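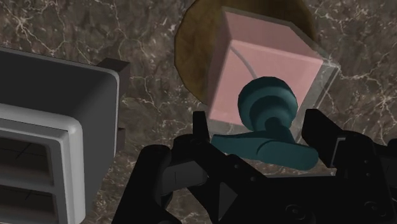 # Pump bottle demos: leader arm or handset?

**Forum: Teleop and Teaching > Simulated setups**

### erick_k

I'm recording demos in a simulated kitchen with a Franka. The task is to pick up the pink bottle by its pump top and set it down in a marked spot on the counter. I drive the arm live, and every run is saved for training.

So far I've used a Wuststead handset. It's a small stick you push and twist, and the gripper follows. Left button closes, right button opens. It works, but my runs are slow and they all look different. My longest good one is 881 steps and a lot of that is me hovering over the pump trying to get the fingers turned the right way.

A coworker, Iara Godoy, has a Plirau leader arm she can lend me. That's the kind you hold and move by hand, and the simulated arm copies the joints. I have never used one.

Questions:

1. For a grasp where the wrist angle matters this much, is the leader arm worth the setup time?
2. Can I mix handset runs and leader arm runs in one set, or do I start over?
3. How much hovering is too much?

I need 300 good runs by the end of May. I have fewer than I'd like.

### wtemba

Leader arm, no question. With a stick you end up doing one axis at a time. Move over, stop, turn, stop, go down. The policy learns the stops too. We had one that paused above the object forever because the demos were full of pauses.

With a leader arm your own wrist does the turn while your elbow does the move. You don't think about it.

### OkothD

I'll disagree with that. I've done both for a long time and for a top-down grasp I'd keep the handset.

The gripper has to come down straight and close on a pump head. A handset gives you straight down for free. You lock the other axes and push. On a leader arm you have to make a straight line with your whole arm, and people are bad at that. They come in on a curve and bump the thing they're trying to grab.

Also, the handle on that pump isn't the same shape from every side. If you close across it with a bit of tilt, the bottle may swing when you lift. Tilt is exactly what a leader arm adds.

The pauses are a habit. Practice the approach without recording until you don't need to stop.

### wtemba

You can practice all you want, you're still steering six things with one stick. And locking axes means you can't correct for yaw on the way down. If the bottle is turned a little differently each reset (erick, is it?) you need yaw.

### erick_k

Yes, the bottle gets a new position and a new turn at each reset. So do the other things on the counter. The toaster can end up close to the bottle, which is the case I hate. One finger has to go down on the toaster side and I can't always judge the gap.

I've been closing the fingers on either side of the pump. I haven't tried going for the body of the bottle. It looks too wide to me, but I haven't measured it.

### ruchti_h

Measure it. The gripper's full opening is in your robot file and the bottle's width is in the object file. Two minutes and you'll know if the body is an option. If it is, I'd take it, since a pump is a poor thing to carry a bottle by.

On the original question: I don't think the input device is your main problem. From your description you're turning too late. Pick the wrist angle while the gripper is still high and well clear of everything, then go down. This is what I give new operators:

- Look at the pump before you touch the control. Decide which way the fingers will close.
- Turn the wrist first, up high.
- Move over the bottle at that height.
- Lower in one go. If you're off by more than a finger's width, go back up and come down again. Don't fiddle at pump height.
- Close, wait a beat, lift straight up.

Go for the same order every time. Different people can have different speeds but the order should match.

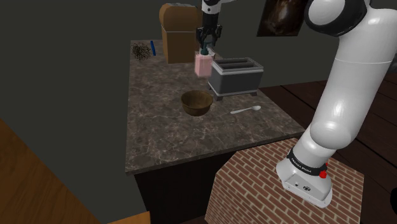 ### erick_k

OK, measured it. The body fits along the narrow side, barely. With random turns I'd get a clean approach to the narrow side some of the time and the toaster would be in the way the rest. So I'm staying with the pump.

I tried the turn-first order this morning with the handset. Much better. Hovering went down a lot. I still have trouble with depth. From the view across the counter I can see the fingers come down around the pump, but I can't tell if I'm a little too near or too far along the counter.

### OkothD

Which cameras are you driving from? If it's only that one, add the wrist view and keep both open side by side. Across the counter for height, wrist for everything else.

### wtemba

And don't drive from a view the policy won't get. If you're looking through a free camera you can orbit, you'll be reacting to things it can't see.

### OkothD

People repeat this and I think it's overdone. The operator can have an extra view to stay safe around the toaster. The motion is still fine to learn from as long as the information is somewhere in the recorded cameras. If I close at the right height, it doesn't matter how I knew.

### wtemba

It matters when the recorded cameras are blocked and you keep going smoothly anyway. Then the recorded images say nothing and the action says "go left two centimeters." You've taught it to guess.

### ruchti_h

You're both describing something that happens. My test is simple. Play back a run using only the recorded cameras and pause it just before the close. If you couldn't say from those images where the pump is, throw out the run or move a camera.

With a Franka the first thing to check is the arm itself. When it folds over the counter, the link with the lettering on it is long and wide, and a high camera on that side loses whatever is under it. The bowl can be in the clear while you get only the tip of the spoon.
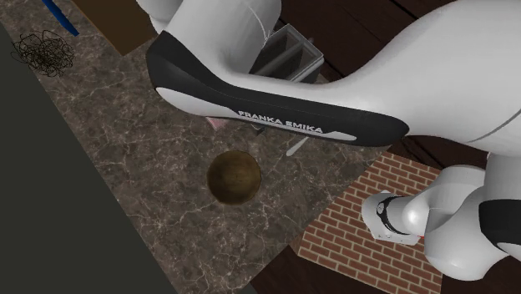
So go through all the recorded views at a few points in the run: start, halfway over, just before the close, and at the drop. If one view is blocked at all four, either move that camera or stop recording it. Blocked at one or two is fine if another view covers for it.

You can change some of this with the start pose as well. Starting with the elbow higher opened up our side camera quite a bit.

### erick_k

That's useful. I hadn't looked at the high view at all after setting it up. I played back ten runs and there are long stretches where it's mostly arm. The wrist view is good through the whole descent, so I think I'm covered at the close, but the high view isn't doing much for me where it is. I'll move it.

Iara brought the Plirau over too. Setup took most of the afternoon. The joint offsets were wrong on two joints and the simulated arm jumped when I connected. Is there a way around the jump?

### wtemba

Start with the coupling off. Hold the leader close to the pose of the simulated arm, then ramp the coupling in over a second or two. Fletside has a setting for it if that's the bridge you're using. I think it's called soft start. Don't record until it has finished ramping, or trim that part afterward.

For offsets, put the leader in its cradle, read all the joints, and compare with the zero pose. Do it every session. Ours drifts after someone has had the cable off.

### godoy_i

Hi, it's my leader arm. The soft start is under motion settings. Also the trigger spring is weak, so the gripper may read as a little bit closed when you think it's open. I add a small dead zone at the open end. With a pump top you want all the opening you can get.

### erick_k

Thanks Iara, that explains two bumped bottles.

I did a batch with each. Same resets for both, same order of moves.

| | Handset | Leader arm |
|---|---|---|
| Approach | straighter | curved, some tilt |
| Turning the wrist | slow | quick |
| Toaster close to bottle | careful but OK | bumped it a few times |
| Tired hand | no | yes |

The leader arm is faster overall. The handset is cleaner for the last bit. I don't see a clear winner.

### OkothD

The tilt goes down with practice, I'll give Wycliffe that. But look at your toaster row. Those are the hard cases and they're the ones you want good demos for.

### wtemba

A few bumps on day one with a borrowed arm. Give it a week. I'd also check whether he's resting his elbow on something. It makes a big difference to the last few centimeters. I clamp a foam block to the table.

### ruchti_h

On mixing the two: you can, but tag each run with the device so you can split them later. I once got a set of more than 1000 runs from three operators with no tags at all, and we never did sort out which ones came from whom. The policy trained on it would start down one way and switch halfway.

If you only need 300, I'd pick one device and finish with it.

Keep the bumped runs in a separate folder. A run where you bump the bottle, back up and then get it can be worth having. A run where it falls over and you quit is no use for this.

### erick_k

Decision for now: handset, turn first, wrist view plus the view across the counter. I'll tag everything. I'm also cutting the step limit. It was set to 4000, so a bad run could go on for ages before I gave up on it.

Wycliffe, I'll keep the leader arm set up on the second desk and try your elbow block. The next task is putting the spoon in the bowl and I can already tell the handset will be painful for that one.

### wtemba

Spoon flat on a counter is a different thing. You'll want the leader arm.

### OkothD

For the spoon, agreed.

### godoy_i

Keep it until the end of May if you want. I need it back after that for the Strobel drawers. Please leave the cable plugged in when you pack it.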